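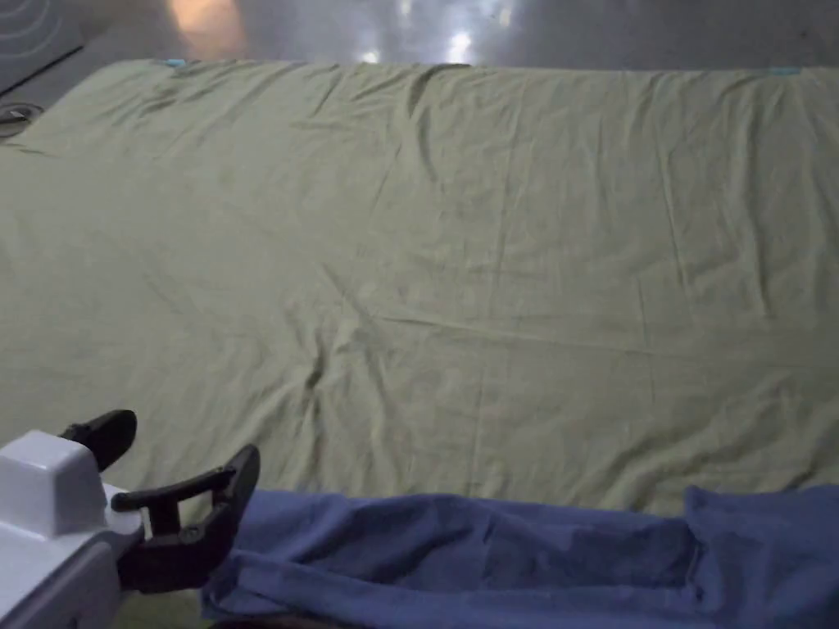 Before you run a used lathe for the first time, check that it sits level. A bed that is twisted even slightly will turn a taper into every long part, and no adjustment at the tailstock will fully cure it. Clear the area first and lay a sheet out flat to put the leveling hardware on, so that small shims don't vanish under the cabinet. A pale green one like this is easy to spot dark parts against. Creases don't matter for bolts and wrenches, but shims will slide into the folds, so keep those in a tray.

Home Lathes Milling Setup Guides Spare Parts Contact

Leveling a Bench or Floor Lathe
By Doina Nedeljković, Trikbridge Machine Sales, Plellodcombe

You will need a precision level, a set of steel shims, two wrenches for the leveling feet, and a test bar of plain steel. A carpenter's level is not good enough for this work.

1. Wipe the bed ways clean and check them for burrs. Stone off any high spots.
2. Set the level across the bed near the headstock. Write down the reading.
3. Move the level to the tailstock end, keeping it facing the same way, and read it again.
4. Raise or lower the feet at the tailstock end until both readings match.
5. Tighten the lock nuts, then check both ends once more. Tightening often shifts the reading.
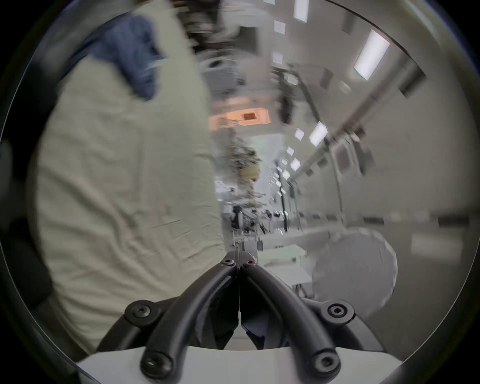

Lock nuts and clamp screws should be brought up evenly, a little on each side in turn. If you pull one side tight first, the casting can shift and you will be back at step 2. Hex socket screws set in matching pairs left and right, the way they are on the black brackets here, are handled the same way: snug one, snug its partner, then go back to the first. Use a key that fits fully into the socket – a worn key will round it out.

Once the bed reads the same at both ends, make a test cut. Chuck the bar with 200 mm sticking out and no tailstock support. Take a light cut over two short collars, one near the chuck and one near the free end, without touching the cross slide between them. Measure both. If they differ, adjust the tailstock end feet a little and cut again. 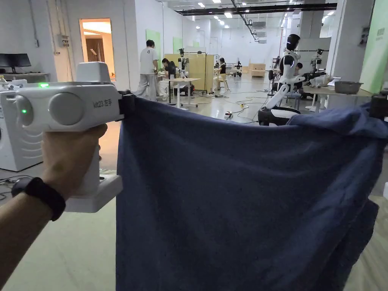 How often should the level be checked?

Check it again after 100 hours of running, and then every June or whenever the machine is moved. Lathes on a wooden floor need it more often.

Krum Vukadinović in our service room keeps a log sheet for these readings and can send you a blank copy.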